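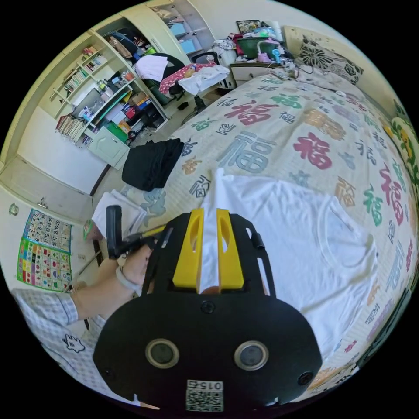 Subject: Re: laundry folding, state of play
Date: November 18, 2020
List: Tiltport home-automation

> Does anyone have numbers for T-shirts on a soft surface? The Kerkeo
> sheet only covers towels on a hard table.

We ran 181 shirts on a mattress with the Sunia controller. It finished 100. Most failures were at the first pinch: two fingers close on the shirt and take the bedspread with it, or slide off the fold. Sleeves were the next problem. Towels are close to solved, shirts on a bed are not. Logs go up in December.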